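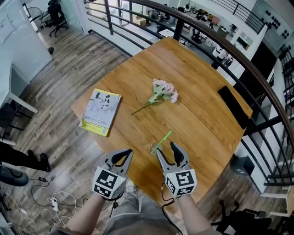

Killaddale Building Users' Group, minutes, 11 March 2018

Present: Anatole Delorme, Gemma Hulme (chair), Colin Hartley, Jamie Mottram (minutes). Apologies: Romain Gaillard.

1. Mezzanine table. Colin again proposed turning the mezzanine into a "reading and break corner" and spending $400 on it. Gemma asked what the corner would have that it doesn't have now. Colin said atmosphere. Anatole said it has the square wooden table, a paperback with a yellow border and a bunch of artificial pink flowers lying flat on the tabletop, and he did not see how more money was going to improve on that. Colin said the flowers need a vase. Gemma said a vase is not $400. Colin to come back with an itemized list. No money approved.

2. Drinks upstairs. Jamie reported that the plastic cups with straws keep ending up near the front edge of the table. Anatole wanted to know if anything has ever been spilled or if we are making a rule for fun. One spill in March, according to Jamie, who wiped it up. Colin suggested lidded mugs from Etov with the building name on them. Gemma said she would believe people will use them when she sees it, and reminded the group of the coasters. Agreed: cups stay in the middle of the table and go in the trash when finished. Jamie to put up a sign. Anatole asked that it be recorded that he does not expect anyone to read it.

3. Railing. The rep from Cleltix says the dark handrail should be refinished and has quoted $938. Anatole pointed out that Cleltix sells refinishing. Gemma could not find anything wrong with the wood when she went up before the meeting. Colin thought one stretch felt rough. Deferred until someone other than Cleltix has looked at it. Separately, nothing is to be left on the handrail, as there are desks and monitors on the floor below.

4. Lower floor. The boxes are still there among the desks. Romain sent a note saying they will be gone "shortly," the same word he used last time. Gemma to ask him for a date. Jamie asked if the boxes could go to the Gavrilă storage unit. Anatole said the unit is full, and that we are paying for it to be full.

5. Book swap. Colin would like to put out more paperbacks. Limit of five on the table, to be reviewed in three months. Anatole voted against.

6. Other business. Colin asked if the black wall decorations could be moved farther along. No one could say why they should be. Dropped.

Next meeting: Gemma to circulate a date.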